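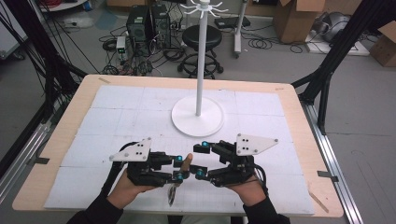 26 Mar 2019
By the Workroom Desk, Penunholm

Small hanging stands: setting up, loading and care

Several branches have asked for a standard way to set up the small hanging stands now going out with the counter fittings. The stand is the plain white type: a round flat base, one upright pole and a cluster of curved hooks at the top. Hitby and Voyle have theirs. Ostham will receive its delivery in April, along with the replacement drawer liners.

The stand was bought for light items that tangle or get lost when laid flat: key rings, lanyards, short loops of cord, measuring tapes with a wrist strap, and sample tags on string. It will also take cups, and the kitchen at Voyle uses one for that purpose. Cups and workroom items should not share a stand.

Surface

Set the stand on a level surface. On a bare tabletop the flat base slides easily when an item is pulled off sideways, and over a season this leaves ring marks in the finish. A sheet of white foam board under the base reduces both problems. The board should cover most of the top and leave a border of table showing on all sides, wide enough to take tape.

Foam board with a faint printed grid is preferred where it can be had. The grid gives a reference for putting the stand back in the same place after cleaning, and it makes a shifted board easy to spot. Heavy grid lines are a nuisance under small parts, so order the light gray.

Check the board for dents before use. A base that straddles a dent will rock, and the movement is magnified at hook height. A board dented on one face can usually be turned over and used again. Once both faces are marked, cut it down for drawer bottoms.

Tape

Use short strips of dark tape on the table border to mark the corners of the working area. Keep the tape on the border and off the board itself. Tape pulled from foam board takes the paper face with it, and the exposed foam sheds crumbs that get into everything.

Press the strips down from the center outward. Replace them when the ends lift. Adhesive left on a finished wood border comes off with a soft cloth and a little vegetable oil, followed by dish soap and water. Do not use a scraper.

Position

The center of the board is the default position for the stand. It allows access from both sides, and an item that drops lands on the board. If the front of the table is needed for sorting, move the stand straight back along the grid and leave it on the center line. Stands placed near an edge get caught by sleeves — Hitby reported 2 falls in one month, both from the same corner of the issue desk.

Leave clear space all around the hooks. They spread outward past the pole, and an item hung on the outer curve will swing farther than expected when its neighbor is removed.

Loading

Load opposite hooks in turn. Put the first item on one side and the second directly across from it, then fill the gaps. Unload in the same manner. A stand loaded entirely on one side may stay up until somebody bumps the table, and then it goes over with everything on it.

Heavier items go on first, with their weight as close to the pole as the hook allows. Hang loops fully down into the curve. A loop caught on the tip looks secure and is not. Long cords should be doubled or coiled so that the lower end clears the base. A cord lying across the base gets pinned when the stand is moved.

One item per hook is the rule for anything that has to be signed out. For unsigned stock such as blank tags, up to 3 loops may share a hook. Beyond that the rear loops cannot be removed without lifting the front ones.

Moving the stand

Unload it first. Hold the pole low down with one hand and support the base with the other. Lifting by the hooks loads them in a direction they were not shaped for, and the joint at the top of the pole is the part most likely to work loose. If the pole turns in the base, tag the stand and send it back to Penunholm with the weekly crate. Do not glue it.

Cleaning

Wipe the hooks and pole with a damp cloth and dry them immediately. White finishes show handling marks quickly, especially on the inside of the curves, and a drop of dish soap is enough to remove them. Abrasive pads dull the surface, and a dulled surface marks faster. Wipe under the base as well. Grit trapped there will score the board in an arc each time the stand is turned.

Clean the foam board dry, with a soft brush. If it must be wiped, use a barely damp cloth and work away from the cut edges, which absorb water and swell. Stand the board upright to dry before it goes back on the table.

Stock and reordering

Penunholm holds 2,000 blank string tags and 3,000 plain split rings for all branches. Both may be drawn on the ordinary slip. Foam board is ordered separately and ships flat with the large envelopes — allow extra time for it. Dark tape is in the general stationery cabinet at each branch and should not be charged to the counter fittings account.

Ostham should have its table cleared and its board cut before the April delivery. The cutting guide is in the same folder as the shelf label templates. Branches that have already adopted a different layout may keep it until the next stock check, provided that the stand is on a board and the tape is on the border.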